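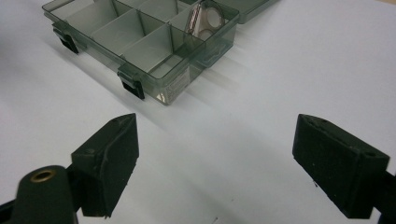
Home News Council Schools Sport Letters What's On

Button show to close Justhorpe library's craft season

42 shares 6 comments

A collection of old buttons that spent years in a back bedroom in Tamdale will go on display at Justhorpe library in July, along with a pattern book from 1761 that shows how some of the earliest ones were worked.

The buttons belong to Noemí Zamudio, a retired dressmaker who began saving them as an apprentice. She used to cut them from coats and dresses that were too worn to mend, and customers who heard about it started leaving theirs at her shop in envelopes.

"I never went looking for the expensive ones," she said. "I wanted the ones people wore to work. Most of those got thrown out or ended up on the next coat."

The display will fill the two glass cases by the library's front desk. One will hold thread and cloth buttons, including several sewn over a ring in the style shown in the pattern book. The other will have horn, shell, bone and pressed metal, with a few early plastics on the bottom shelf.

Junpei Shibata, who runs the library's local history room, said the pattern book came in with a box of sermons and farm accounts and was not listed for many years. It is missing its cover and the last pages are stained, but the drawings are clear. It will stay open at one page for the whole show because the spine will not take much handling. Copies of the other pages will be on the table for visitors to read.

Sorting the buttons took most of the winter. Zamudio had kept them by color, which is how a dressmaker looks for a match, and the library wanted them by material and age. She and Shibata settled on material first. Anything they could not date has been left without a year on its card.

"There are a good many of those," Shibata said. "A plain shell button looks much the same whether your grandmother sewed it on or her grandmother did."

Yae Iwasaki will teach two evening classes in the upstairs room while the show is on. The first covers thread buttons made over a ring, and the second covers repairs — replacing a lost shank, closing a torn buttonhole and sewing a button to heavy cloth so that it stays put. Both start at 5 p.m. Thread and needles are included, but people who want to repair something should bring it with them, washed.

The library is also asking residents to look through their own sewing boxes. Anyone with buttons from the old Alemayehu shirt works, which stood on the Tamdale road, is asked to bring them to the desk. The works stamped its name on the back of its metal buttons, and Zamudio has only a single damaged one.

Entry to the show is free. Places in the classes are limited and can be booked at the desk.

Comments

Alby Ormsby
My mother did piecework for Alemayehu's. Pretty sure there is a jar of these in the garage. Will have a look.

Tira_knits
Is the repair class okay for beginners? I can thread a needle and that's it

Yuzuki Tsuchiya
Tira_knits, I took the one Yae taught last year and had never sewn a thing. You'll be fine. Bring reading glasses if you use them, the light upstairs is poor.

Alby Ormsby
Found the jar. Mostly washers.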